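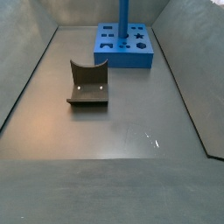 The blue sorter block and the black bracket, Sep 28, 2019

Jasumley wrote:
Well, I've spent my evenings teaching the arm at home to put pegs in this thing, and I've got 50 demos by remote control so far. The star hole is my nemesis! From straight above I line it up nicely, then I twist a hair too far and have to back out. Do you all keep the messy tries?

Suketti wrote:
Oh, I feel for you! I'd toss them, friend. I kept every wobble in my set of 200 and the arm learned to wobble beautifully. Try guiding it by hand for the last little bit – you can feel the edge of the hole that way.

Vandenberghe wrote:
I have to disagree, kindly. Keep the ones where you back out and then get it in, or it never learns how to recover. I'd only drop the ones you gave up on.

Jasumley wrote:
Thank you both, I'll keep the recoveries and do 7 more on the star by hand tonight.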